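Bekisari Timber Training Group
Minutes of the course planning meeting, Wednesday, Room 2, start 4:00 p.m.

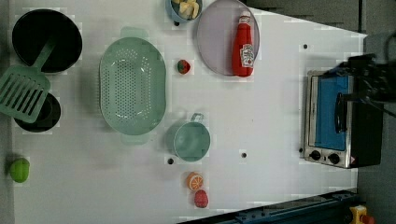 Sowah asked whether the glulam module could be moved ahead of the one on connections, as its staff had found last term that students reached the joint calculations without having seen how a laminated beam is graded. The chair said the order could be changed if Ralel agreed, because Ralel supplies the test pieces for both modules.

1. Minutes of the last meeting
Approved with one correction. Under item 4, "screws" should read "dowels."

2. Order of modules
Ralel has no objection to the change. The test pieces for glulam can be delivered two weeks earlier than planned. The connections pieces will stay on the original date and will need dry storage until they are used. Agreed: glulam becomes module 3, connections becomes module 4. The handbook to be changed before it goes to print.

3. Enrollment
There are 31 people signed up for the September course, against a limit of 40. Most are engineers already working in small offices. Five are carpenters with site experience and no degree. Sowah asked if the five would be able to follow the structural part. The course office replied that they had all passed the entry test, two of them with high marks. No change to the entry rules. The waiting list for the evening version will be kept open until the end of the month.

4. Load testing day at Kilinley
The Kilinley hall is booked for one full day. Three floor panels and two roof trusses will be tested. The floor panels will be loaded with water bags and the deflection read at midspan every ten minutes. Ralel pointed out that the dial gauges used last year were not all calibrated and that the readings on one panel had to be thrown out. Ralel will bring its own gauges, with certificates.

There was some discussion on whether to load one truss to failure. Kilinley allows it, but wants a written method statement and a fenced area. Agreed to go ahead with one truss only. Students stay behind the line - no exceptions for people taking pictures.

5. Fire session
Last year's slides are out of date on char rates and still refer to the withdrawn table. Sowah will rewrite them. The part on protected steel plates stays as it is. One member asked for a worked example on a column exposed on four sides. Added to the list.

6. Costs
Room hire at Kilinley comes to 1000 for the day, including the forklift and driver. Printing of the handbook is 177. Both approved. The quote for transport of the trusses has not come in yet and will be sent around by e-mail.

7. Certificates
Attendance certificates will be given to anyone present for at least five of the six modules. The site visit counts as half a module. The full certificate still requires the written calculation report, handed in within four weeks of the last class. Late reports were accepted last year without any rule for it. Agreed: one extension of ten days, on request, in writing.

8. Other business
The projector in Room 2 needs a new cable. The sample cabinet is to be relabeled by species, with the larch and Douglas fir kept on separate shelves.

Actions
Course office: handbook changes, method statement for the truss test.
Ralel: gauges and certificates, new delivery date for glulam pieces.
Sowah: fire slides, column example.

Meeting closed at 5:35 p.m. Next meeting to be set once the transport quote is in.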